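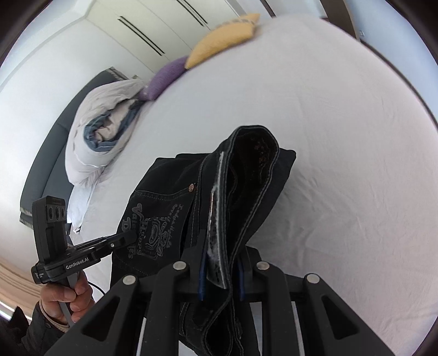 I stopped buying new pants two years ago and started fixing the ones I had. A few people asked how that went, so this is a thread.

1/ I'm 5'3" and nothing off the rack fits me in the leg. I used to pay Junell Cleaners to hem every pair. Good work, but the hems cost more than some of the pants did. So I learned to do it.

2/ My teacher was Dolores Dunleavy, who lives across the hall from me and sewed band uniforms for a school district. She made me rip out my first hem 4 times. The fifth one stayed in.

3/ Wash and dry the jeans before you measure anything. Dry them the way you always will. I skipped this once and ended up with a pair that shows my socks.

4/ Put on the shoes you'll wear with them. Have someone else pin the back. If you bend over to do it yourself the leg rides up and you get it wrong by half an inch.

5/ Use a denim needle. I broke three regular ones on the same side seam before Dolores handed me the right kind. Size 100 is fine for most jeans. Go slow over the thick part and turn the wheel by hand if the machine complains.

6/ My machine is a secondhand Karolow I got for $70. It goes forward, backward and zigzag. I haven't needed anything else.

7/ Waist gaps in the back: I take them in with two small darts, one on each side of the center seam. You have to unpick part of the waistband first. It takes me an evening. The right way is to take in the center seam itself, but I've only tried that once and it came out crooked.

8/ Inner thigh holes. Patch from the inside, with a patch bigger than you think you need. Round the corners. Stitch back and forth with thread that matches the denim. Do it when the fabric gets thin and don't wait for the hole.

9/ Black denim fades, so I wash mine inside out in cold water. I also keep the cut-off ends from every hem in a shoebox. They make the best patches, although they're always darker than the pants by then.

10/ Zippers I still pay for. Marisol Bellamy on Ferreira Street does them while you wait if you come in before noon. I watched her do one and decided it was worth the money.

11/ Somebody asked about iron-on patches. I used them on one pair in September. The edges lifted after a few washes and I sewed them down anyway.

12/ Oh, and save the buttons off anything you throw out. Jeans buttons are hard to find one at a time. The store sells them in packs with a little tool, and you do need a hammer.

13/ Next up is a coat lining. Dolores says I'm not ready. I already bought the fabric, so we'll see who wins.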